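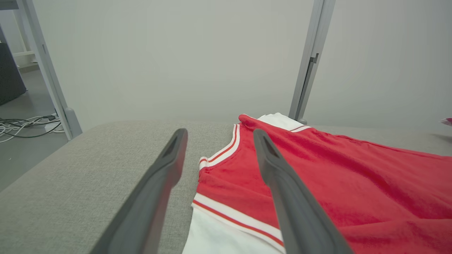

**Kit and locker room check, Tillska indoor soccer league** - winter break round, December 29, 2025

Great round this time! Most of what I flagged in September has been fixed, and the place feels ready for the new season. Comments are under each item, so please read them even where the box is ticked.

## Locker rooms

- [x] Floor clear and mats flat. The new mats from Stelon grip really well, even by the showers.
- [x] Benches tight to the wall. I leaned on every one of them and got no wobble at all.
- [ ] Coat hooks. Two by the back door have sharp ends. Cap them or take them off before the kids are back.
- [x] Exit door opens with one push and closes by itself.
- [x] First aid box full, with ice packs in date. Lovely to see it labeled so clearly!

## Shirts and bibs

- [x] Collars and sleeve bands. Look for loose thread that could catch a finger.
- [x] Care labels still sewn in. We wash up to 40 shirts in one load, and the label is the only thing the laundry crew has to go on.
- [ ] Hems. Lay each shirt flat and look along the whole bottom edge. A little fraying is fine to play in, but a hole big enough for a thumb goes in the repair bag.

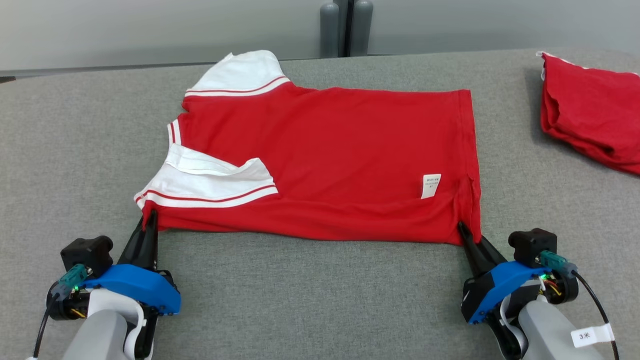

- [ ] Bibs. The Perron set has stretched at the neck again. Still OK for adults, too loose for the under-eights.

## Goals and hall

- [x] Goals anchored. Both took a good hard pull and stayed put.
- [x] Nets. Clips all plastic now, no metal hooks left anywhere - a big step up from last season.
- [ ] Wall pads. The one behind the far goal has a split seam. Tape is holding it, but ask Clulon about a new cover.
- [x] Lights. All working, and the slow one over the center circle has a new tube.
- [x] Capacity sign says 80 and can be read from the entrance.

## Still open

Hooks first, then the wall pad. Bibs can wait until the adult games are under way. Write the date next to each box when you close it, and hang the sheet back on the office door.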